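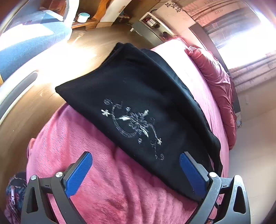 Notes for the talk, 30th March. Running time 20 minutes, questions after.

Opening. Thank Morag Kinnear for the invitation. Say who I am: I ran the night desk at Durell for six years and now work on shift scheduling. Tonight is about sleep and rotating shifts. I am not a doctor and will say so.

Slide 2. The survey. We sent it to 1,632 people on the rotating roster last October and got 487 back. That is a low return. Mention it before someone else does. People who sleep badly may have been more willing to fill in a form about sleep.

Slide 3. Main result. Of those who replied, 377 said their worst sleep came after the first night shift, before they had adjusted at all. Managers had expected the third or fourth. Pause here. Let them read the chart.

Slide 4. Forward and backward rotation. Explain it slowly. Forward means days, then evenings, then nights. Backward is the other way round. Most people find it easier to stay up later than to go to bed earlier. Olta moved to forward rotation and Fraser Drummond has sent me his comments. Read only the second paragraph, the first is about payroll.
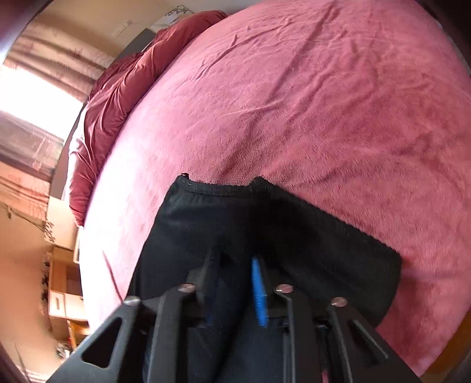

Slide 5. Sleeping in the daytime. Keep it practical. Dark room, cool room, phone in another room. Tell the family what hours you are keeping and write them on the fridge. Eat something small before bed. Stop coffee halfway through the shift. Wear sunglasses on the way home if you are a passenger, but don't push this for drivers.

Slide 6. Naps. Short one before the first night. Viola Sartori will disagree with me about length, and she can have the microphone.

Slide 7. What to ask your employer for. Roster four weeks ahead. No single nights dropped into a week of days. A quiet place to lie down at break.

If short of time, skip slide 6 and go straight to 7.

Handouts are on the table by the door. Magnus Mowat has the spare copies.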